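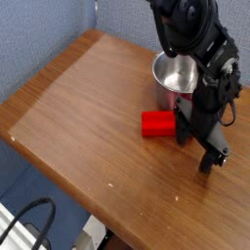 Members should be able to build the arm from the drawings alone, one of the builders at the Clalano shared workshop told the spring meeting, and should not have to ask the people who made the first one. The meeting accepted the point, and the written instructions for the Datum arm will be revised before they are released in May.

Datum is a table-top robotic arm with a two-fingered gripper, designed and assembled by members of the workshop during their evening sessions. Its first task is a modest one: to pick up a red block from a table and place it in a metal pot. The parts for the present version cost £393, against a limit of £400 set when the project was approved. A further £187 has been granted for spare motors and cable.

Bozsik, replying for the project group, said that the drawings for the upper joint were already complete and that those for the gripper would follow. The group has also been asked to list every screw by length, a matter raised by several members who attempted the wrist section over the winter.

A second arm will be started once the instructions are ready. Places on the build are limited to 20, and members who have completed the bench safety session will be given priority. Applications may be left at the workshop desk until 8 pm on any open evening.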